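Work clothing

Work clothing is clothing that is worn mainly during paid work. It includes clothes that protect the body, clothes that show to which company or trade a person belongs, and plain clothes that are kept for work only so that the better ones stay clean. The term is wider than uniform, since a uniform must look the same for all members of a group, while work clothing can be different from one worker to the next.

Origins

For a long time most people did not own separate clothes for work. A farmer or a weaver had few garments, and the oldest of them was used for the dirtiest tasks. The apron is one of the earliest items made only for work. It was cheap, it could be washed more often than the clothes under it, and its color or cut could tell the trade of the wearer. Smiths used leather, bakers and millers used linen or cotton, and in some towns the guilds had rules on who could wear which kind.

The smock was common in the countryside of Europe. It was a loose garment pulled over the head, with wide sleeves and a gathered chest. The gathers let the cloth stretch when the arms moved, and in some regions they were also decorated with stitching.

Industrial period

With the growth of factories, loose clothing became a danger. Belts and open gears could catch a sleeve or the end of a scarf, and many employers began to demand close-fitting jackets and trousers. The overall, with a bib and shoulder straps, was spread by railroad and machine workers. Cotton twill and denim were preferred because they resist wear and can be washed in hot water.

The town of Testley is often used in local histories to show this change. The Bevan mill, which stood on the river side of the town, gave each new worker one jacket and one apron, and the price was taken from the wages over 20 weeks. A second jacket had to be bought by the worker. The jackets were dark blue with 4 buttons, and the pockets were sewn shut on the side that was nearer to the loom. After complaints the mill agreed to pay for the first jacket, but the apron stayed at the cost of the worker until the mill was closed.

Shirts and T-shirts

The knitted cotton undershirt was first worn under other clothes. Sailors and farm workers began to wear it alone in hot weather, and from there it passed into general use. Today a T-shirt or polo shirt is the usual upper garment in warehouses, workshops, kitchens, shops and many offices. It is light, it needs no ironing, and it can be printed or embroidered in small numbers at low cost.
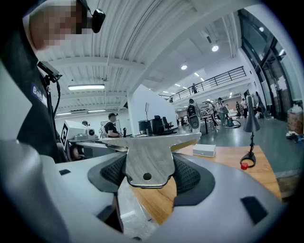 3 min read

Dark colors are common for shirts of this type. They hide oil and dust, and they keep an even look after many washes if the dye is of good quality. White is still usual in food production and in health care, where dirt should be noticed quickly.

Names and badges on clothing

A company name can be put on a garment in several ways. Screen printing is the cheapest for large orders, but the print can crack with time. Embroidery lasts longer and is more costly, and on thin cloth it can pull the fabric together. A woven patch is made separately and then sewn or pressed on, so it can be moved to a new garment when the old one is worn out. The chest is the most common position, followed by the upper sleeve and the back.

Care and washing

Cotton work clothing can shrink in the first wash, and makers often add a little extra length for this reason. Blends with polyester shrink less and dry faster, but they are less suitable near sparks or open flame, as the fiber can melt. A usual blend for shirts is 80 percent cotton. Garments with reflective tape or a special finish have a limit on the number of washes, which is given on the label.

In many countries the washing is done by a rental service. The service owns the clothes, collects them from the workplace, repairs small damage and brings them back. In the Prorkodine district such services were started by hotel laundries, which had free machines on the days with few guests. One of them, Tindo, later gave up hotel linen and now handles only work clothing. It supplies each wearer with 3 sets: one in use, one in the wash and one in the locker.

Cost and tax

Whether the worker or the employer pays depends on the law and on the type of clothing. Protective items are in most cases paid by the employer. Plain clothing that could also be worn outside work is often left to the worker, and tax offices may refuse to accept it as a work expense. A visible company name can change this decision in some countries.

See also

Apron
Boiler suit
Dress code
High-visibility clothing
Uniform

This page was last edited in December 2024.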